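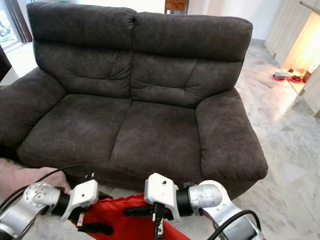

Chapter 7
Planning When the State Is Not Fully Known

In the first six chapters, the planner received a complete list of objects, each one with a pose, and it searched for a path from the first state to the goal. This worked well because our objects were rigid. A box that is turned by 30 degrees is still the same box, and six numbers tell us everything about where it is. Now consider a red cloth that lies on a marble floor in front of a sofa, with one gripper on each side of it. Which six numbers describe this cloth? It has folds and creases, parts of it may be hidden under other parts, and from one camera we cannot even be sure if we look at a flat cloth or at a bag. The planner must still choose where the fingers should go, and it must choose before these questions have an answer.

This chapter is about such choices. We will keep the task planner from Chapter 5 and the motion planner from Chapter 6, but we will change what stands between them. In place of a single state, the software will carry a set of possible states, each with a weight. We call this set the belief. Every new camera image changes the weights, and every action changes the states themselves. Readers who know particle filters from mobile robots will find the idea familiar. The main difference is that a particle here is a guess about shape and not only about position, so it costs more memory and more time to update.

7.1 What the planner should know and what it may ignore

It is tempting to make the model of the cloth as rich as possible. The first version of Gudero, the planning library used in the exercises of this book, did exactly this. It stored each cloth as a mesh of 3611 points and simulated every point for every candidate grasp. The results on the screen were beautiful, but one planning step took 700 milliseconds for each candidate, and the arms spent most of their time waiting.

The second version asks a smaller question. For a given pair of grasp points, will the cloth between them become longer, become shorter, or stay the same when the grippers move apart? To answer this, a rough outline and a few fold lines are usually enough. The rest of the mesh can be ignored until a later step needs it. In the Asholm software, which we study in Section 7.4, the same idea is applied to the surroundings. A sofa is treated as a large block that the elbows must avoid. The softness of its armrests has no place in the model, even though a light contact with them may do no harm.

The reader should notice that a simple model is a decision with a cost. If the sofa is a block, some safe motions will be rejected. If the cloth has only a few fold lines, some good grasps will never be proposed. In Section 7.3 we will learn how to measure this cost on recorded runs, using the Carhuamaca data set that comes with the book.

7.2 Actions that bring information

Up to now, an action was good if it brought us closer to the goal. With a belief, there is a second reason to act. Lifting one corner of the cloth by 3 centimeters does not fold anything, but it can remove half of the guesses from the set. A planner that only counts progress will never choose this motion — it looks like wasted time. We therefore add a term to the cost function that rewards a smaller belief.

Let us begin with the simplest case, where there are only two guesses and one of them is wrong.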